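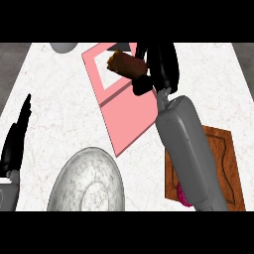 Sim view, bimanual kitchen task, bread roll in the right gripper over the pink tray.

Imtiaz Matubbar
Sep 23, 2023

Notes on the grasp planner rewrite in Zusik. Short thread, mostly for people who run the old branch.

The old planner scored each grasp on contact quality alone. Fine for boxes. For a roll it kept choosing the middle, then the place step had no free space for the fingers near the tray rim.

New version scores the grasp and the place pose together. It samples 235 candidates per object, drops anything with no collision-free release, and ranks what is left. End grasps win a lot more often now.

Cost: planning time went up. Median is 20 ms per object on my desktop, was 7. I can live with that. The planner runs once per pick, and the controller doesn't wait on it after that.

The forearm is the other problem. With the right arm reaching across like this, the link passes over the cutting board and covers part of it. Any perception call made from this view mid-reach gets a partial mask for whatever is under there.

So Ferkik now caches object poses before the arm moves and holds them until the forearm clears. If a cached pose overlaps the projected arm mesh, new detections for it are ignored. Crude, but the pose jumps are gone in my logs.

Left arm is parked by a joint-space hold for single-arm tasks. It still counts as an obstacle. I had it excluded from the collision set since February and only found out when I diffed the configs - check yours.

Known issue: the tray's square recess is meshed as a convex hull in the Liltham asset pack, so the planner thinks the opening is solid. Run the decomposition script first. It splits the rim into separate hulls.

Still open: 2 contact solver warnings on release, both from the finger pads. Haven't traced them. Branch is joint-place-score, config changes are in the readme.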